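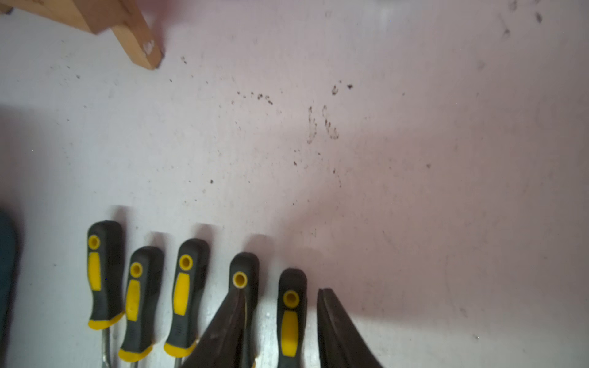
Black and yellow set, on the bench

Thread: Matching screwdriver sets, worth it?

tallowmere wrote:
Tempted by a matching set like these. Five for what Buchanan wants for two. Anyone had theirs longer than a winter?

pegboard_ian wrote:
I'd want to see the tips before I said anything. Handles tell you nothing. My last bargain set had lovely grips and the ends rounded off on the hinges of one kitchen door.

Nhàn Nông wrote:
Bit harsh. I've used cheap drivers for 17 years and broken one, and I was opening a paint tin with it.

pegboard_ian wrote:
And how many screws did they chew up?

Nhàn Nông wrote:
Fewer than the Gatell ones I paid proper money for.

oldsash wrote:
What's the hole near the top of the handle for, hanging? If so, fine, but mine live in a drawer and always will. I don't buy the "ergonomic" business either. A handle's a handle.

tallowmere wrote:
Try 52 screws in decking and tell me that again.

oldsash wrote:
I'd use a drill, like everyone else.

pegboard_ian wrote:
Buy two good ones. You'll only ever pick up two of them anyway.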